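Planning the Purchase of a Robot Arm for a Teaching Kitchen or Shared Workshop
Equipment Planning Office, revised May 2018

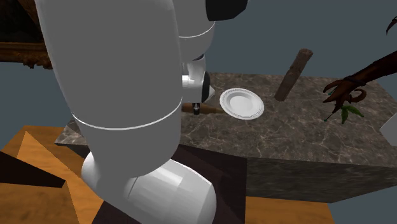
Marisol Bautista wrote in response to the first edition of this page that her department had priced the arm to the dollar and then spent the summer looking for money to pay for the gripper. Her comment led to the order of steps used below. Departments are asked to complete the steps in sequence and to attach their notes to the purchase request.

Step 1. Write down the task
State what the arm is to pick up, where each object will rest, and where it must go. List the objects by shape and material. A rolling pin and a flat plate place different demands on a gripper, and a request that says only "kitchen items" will be returned.

Step 2. Test the layout in simulation
Build the work surface and the objects in a simulator before asking for quotations. Check that the arm reaches every position on the list and that its upper link does not block the view from the planned camera position. Save the layout file. Suppliers will ask for it, and Allov and Barrera both accept it in place of a site drawing.

Step 3. Separate the quotation into lines
Ask each supplier to price the arm, controller, gripper, mounting base, and training separately. In the last round, the office received a Fluvex gripper quotation of $1225 and an Orby mounting base quotation of $754. Neither item had been included in the original request. Spare fingertips were quoted at $70 per set, and two sets should be ordered at the start.

Step 4. Prepare the room
Confirm floor loading, power supply, and clearance on all sides of the base. If the work surface is stone, obtain its weight in writing. Electrical changes are charged to the department and do not appear on any supplier's quotation. Nearly $3000 was spent on this item in the most recent installation.

Step 5. Budget for the second year
Enter the service contract, software renewal, and staff hours as recurring costs. A request that covers the first year only cannot be approved. Where the arm will be shared, attach a signed agreement showing how these costs are divided.

Step 6. Submit the request
Send the completed form, the layout file, and at least two quotations to Crisóforo Nava in the Equipment Planning Office. Requests received by the end of July are reviewed for the following budget year. Quotations must remain valid for the full review period. If a quotation expires during review, the department must obtain a new one from the same supplier.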